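Birkora two-arm kit, club review after one term

Posted 18th May by Boris Koubek

Quick one, I'm typing this between sessions. We run a robotics club, evenings, mostly 16 to 18 year olds, and a couple of people asked what we think of the Birkora before they spend the money. So.

Price. 2,750 for the pair of arms plus grippers and the wrist cameras. Not cheap. We went halves with the Bullcombe club and share it by term, which has been fine apart from one argument over a missing hex key.

Setup took us 2 evenings. The manual is bad. Really bad, half the screw sizes are wrong and the wiring page is for some older version. Radomír Baláž ended up redrawing it for the kids and his drawing is better then the official one. Ask me and I'll send it.

Cables are the weak spot imo. They loop around outside the arm and you have to route them with slack or the far joints start tugging. Check this every session. The Hesura kit we had before ran everything inside, I miss that.

Grippers — good. Plain two finger things, simple to take apart, tips pick up lint like crazy so keep a brush handy. Soft stuff is where we spent most of our time, shirts and plush toys, plus passing things arm to arm. Term project was all that.

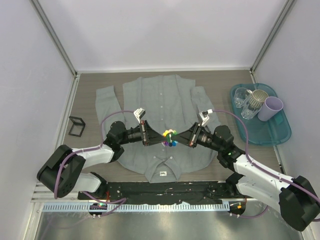
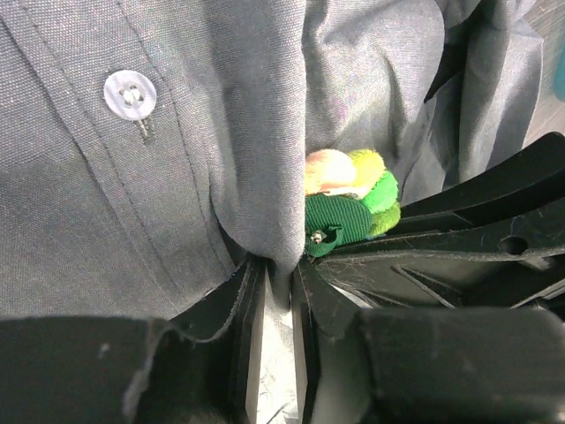
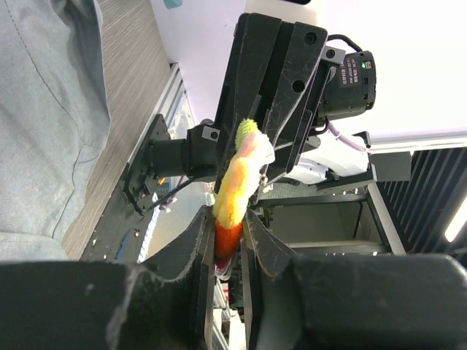
Scores. Students logged 446 tries across the term, everything counted, even the silly ones. Best team finished on 78 percent for handovers. Shirts much lower, they wouldn't let me print the number lol. Buttons and collars are hard, fabric bunches up and you lose track of which layer you've got. Wrist view helps a lot with that, would not buy it without the cameras.

Software is ok. Crashes if you unplug a camera while it's running. Recording is one click and playback is one click, which the younger ones loved. No undo when you delete a run!! We lost a whole evening of Štěpánek cup practice that way. Back up.

Support answered in a day, polite, sent a new cable free. Manual still not fixed tho.

Would I buy again — yes, if you can split the cost and have one adult who likes wiring. For a first club kit no, get a single arm and see if the kids stick with it. Ours goes back to Bullcombe in July so if you want to come see it running, message me before then.

Four stars. Would be five with a proper manual.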